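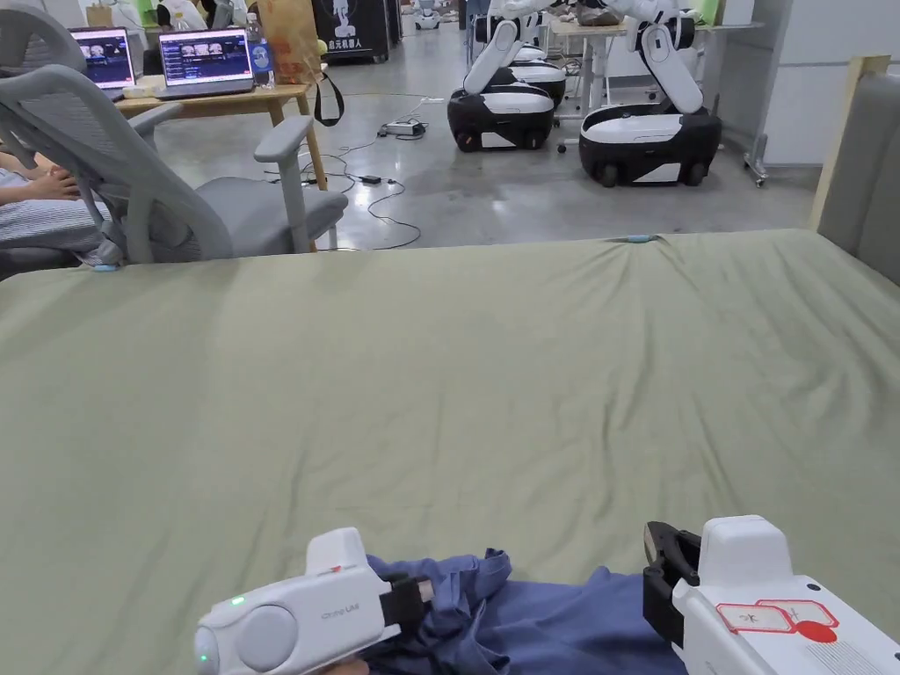

Ticket: Water coming in at the bottom of the basement steps
Product: Skulberg sump pump with Moser float switch
Status: Open, waiting on customer

Customer wrote:

Hi there, and thanks in advance for reading all of this, I know it's long. We put in your Skulberg pump last fall to deal with the low corner beside our basement steps, where the water has collected for as long as we've owned the house. All winter it ran just fine and we were so happy with it! Then the spring rain came and the pump started kicking on, running for a few seconds, and shutting off again, over and over, all night long. By Tuesday morning there was a puddle at the bottom of the steps and the pump was humming but not moving any water that I could see at the outlet. The outlet is 30 feet out, down by the back fence, next to the lilacs.

I've already unplugged it and plugged it back in (sorry, I'm sure everybody does that first). I also cleared the leaves off the grate. What should I try next?

Support reply:

Thank you so much for the details, and please don't apologize for the length - it really does help us. I'm sorry about the puddle, especially after such a good winter with it.

Short runs, over and over, usually point to one of 2 things. Either the float is catching on the side of the pit, or the check valve isn't closing and the water in the pipe is falling right back down into the pit. The humming makes me want to look at the impeller too, but let's take the easy ones first.

Please unplug the pump before you reach into the pit. Then:

1. Lift the float by hand and let it drop. It should swing freely and not touch the wall or the cord.
2. Find the check valve on the pipe above the pump. The arrow on it should point up, away from the pump.
3. Plug the pump back in, pour a few buckets of water into the pit, and listen when it shuts off. If you hear a long rush of water coming back down, it's the valve.

Customer wrote:

Okay, I did all three! The float was rubbing against the cord, so I zip-tied the cord to the pipe and now it swings nicely. The arrow points up. But I do hear the water coming back, a good long gurgle, and the pit fills up again by a few inches. It pumps when it runs now, and the humming has quit, so maybe that part was just the float?

Support reply:

Good work with that cord! The gurgle does sound like a worn flap in the valve, or a bit of gravel holding it open. Two screws on the rubber coupling and it lifts right out, so take a look inside and rinse it well. If the flap is torn, the Heltar valve in the 3 pack or the single will both fit your pipe. Let me know what you find, and whether the gurgle is still there after the next bucket test.

Last updated: Tuesday, 4:15 pm

Contact Tiltarar Yard & Drain Support | © Tiltarar | Back to top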